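How to write cell rules that people will follow

Every robot bench I have worked at came with a binder of rules, and most of those binders were rubbish. They were long, they were copied from another site, and the one page you needed was missing. What follows is how we write ours at Kindov. It won't make you compliant with anything by itself. A standard tells you what has to be true of your cell, and you still have to go and make it true.

Before you start

Get hold of the manual for the arm, the manual for the gripper, and the risk assessment for the job. If there is no risk assessment, stop reading and do that first. A supplier who tells you a "collaborative" arm doesn't need one is selling you something. The arm may be gentle enough. The knife you bolt to it isn't.

Step 1. Write down the job in one sentence

Ours for the Flano bench reads: "The arm picks bottled drinks from a shelf and sets them on the table." If your sentence needs an "and also", you have two jobs and want two assessments. Ours grew an "and also" in July and we split it.

Step 2. Walk the reach

Move the arm by hand, or at the slowest speed it has, to the far corners of the space it can get to. I don't trust the drawing for this. Drawings show the table and the arm, and leave out the boxes, the carts and the glass door that someone will open into the path. Mark the limits in software, then mark them again with tape on the floor where people can see them.
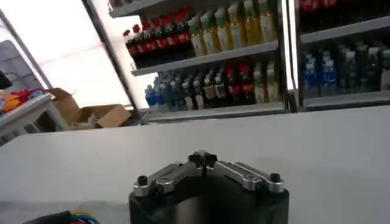 Gripper at the near side of the table, cooler beyond.

Step 3. Look at the gripper on its own

People fuss over the arm and forget the end of it. Go over the linkage with the power off and ask where a finger would fit. Look at every screw head that stands proud. Follow the wires back from the gripper and check that none of them can snag or get pinched through the full turn of the wrist. Do this with the job's worst item in mind. For us that is a full bottle held by the cap.

Step 4. Keep the table clear

The rule is one line: nothing on the table that isn't part of the run. No mugs, no spare screws, no laptop. I have heard all the arguments for the laptop. Put it on a side table outside the tape.

Step 5. Set the stop, then test it

Press the emergency stop with the arm moving and empty, and again with it holding something. Write down what the gripper does when the power goes. Some let go and some hold on, and the brochure is often vague about which. Over a glass front it matters a good deal. We test before the first run of the day and after any change of tool, and we log it. The log for this bench stands at 3128 entries, most of them dull.

Step 6. Cut the rules to one sheet

Our first draft for the Sultana cell had 22 rules. I asked the operators to repeat them from memory and got three back, one of them wrong. We now allow 5 per cell, in large type, fixed at the height of the stop button. Anything that won't fit goes in the training or, better, gets solved with a guard.

What to leave out

Leave out "take care" and "be aware". Nobody can check them. Leave out a list of standards numbers unless you have read the documents behind them and know which edition you mean. Leave out the posters too. Nulovia sent us a set with a smiling robot on each one, and they are still in the tube.

Go back over the sheet whenever the gripper, the items or the room changes. Moving a shelf counts as a change to the room.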